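I'm looking for two people to help me run the supper room at Prurdale this July! It's a small place — we feed whoever walks in, and the menu changes when I get bored. You'd cook a bit, serve a bit, and chat with the regulars a lot. Shifts run 90 minutes over lunch and longer at night, and you eat free. No experience needed, but please like soup.

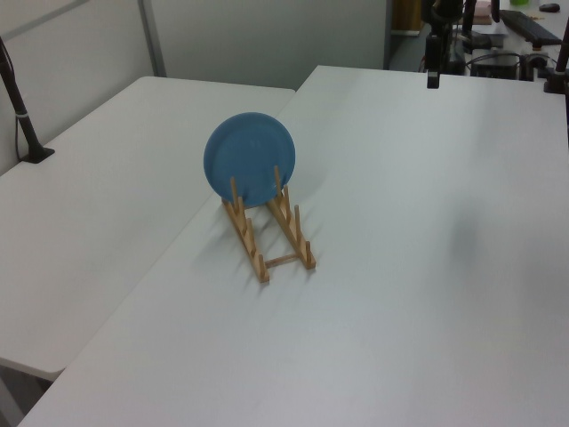 Filed under: Kitchen & Front of House

Dishes are shared by everyone, me included, and the blue plates get washed by hand. Want in? Send me a few lines about yourself and the last good thing you ate. I'll write back by 3 May 2018.

366 views · 2 comments · Share
© Hada Supper Room, Prurdale · Contact · Back to top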